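Can a machine tidy shelves yet, or do I keep doing it?

4 min read

I run a small variety store and also, since my wife works days, a medium-sized house with two kids in it. Both places have the same problem. Things get picked up, looked at, and put down somewhere else. I spend the last hour at the store putting pens back where pens go, then I drive home and do the same with socks.

Every few months somebody forwards me a video of a robot folding a shirt. In December it was one loading a dishwasher, with four plates and plenty of inspirational piano. So my question is simple. Is there anything I can buy right now, for the store or the house, that puts stuff back where it belongs? I am not asking for it to be pleasant company. Budget is 4000 dollars if it works and zero if it doesn't.

Posted by shelf_goblin, May 24, 2019

backroom_bolts

For the house, you can buy a robot vacuum, and it will do a decent job on any floor you have already picked everything up from. That is the whole state of the art at your price. We have a Rurka, paid 700 for it, and named it Trevor. Trevor is good on the kitchen tile and bad with shoelaces. He has never put away a sock. He has dragged one to the hallway, which I suppose counts as moving it closer to the hamper.

For the store, the machines you read about mostly look at shelves. They roll down the aisle and report that something is missing or in the wrong place, and then a person goes and fixes it. I sat through a demo of the Zasel one at a trade show. It found 17 misplaced items and printed them in a very nice list. When I asked who puts them back, the salesman said "your team." If your team is you, save your money and walk down the aisle yourself.

dustpan_dan

just get a label maker. my brother in law has one and his garage is perfect

Lolluson Fixtures (retired)

I spent a long time fitting out small stores, the last stretch of it for Lolluson, so I'll take the shop half.

People think the hard part is the lifting. A warehouse arm will lift boxes all day if the boxes are the same shape and someone has built the building to suit it. Your store was built to suit a hand. Steel shelving with the next shelf right above it, small goods up front, smaller goods behind them, and customers in the way.

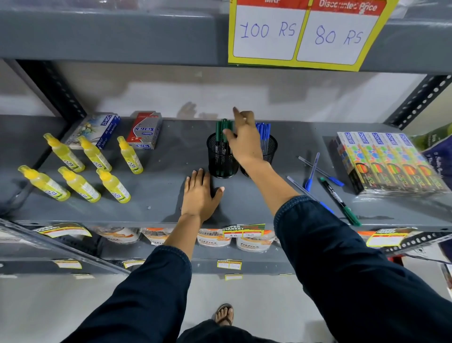
Stationery is the section I would use to test any machine somebody tried to sell me. Bottles and boxed sets are the easy end of it, since they at least hold their shape and mostly stand up. Then look at the two mesh holders, markers packed into one and blue pens into the other, with more pens lying around loose beside them. A person reaches in between and over the top without giving it a thought, with the other hand resting flat on the shelf. Ask the salesman to have his machine gather up those strays and drop each in the correct holder, without sending the glue over like bowling pins. Then ask him to do it again after a ten-year-old has been through. I have made this request politely at two trade shows and been offered a tote bag both times.

What does work is boring. Put dividers in so things can only go back one way. Keep loose pens in something heavy enough that it doesn't tip when a kid grabs one. Move the fiddly stuff to where you can see it from the register. I refitted one store's whole stationery and craft wall for 2000, labor included, and the owner said closing up got a lot shorter. He still does it by hand.

As for socks, I have no professional opinion. At my house they go in a basket and everyone digs.

shelf_goblin

Thanks, all. Going with dividers. My wife has vetoed a Trevor on the grounds that we already have something that roams the floor and eats things, and he's three.

Contact | Copyright | Back to top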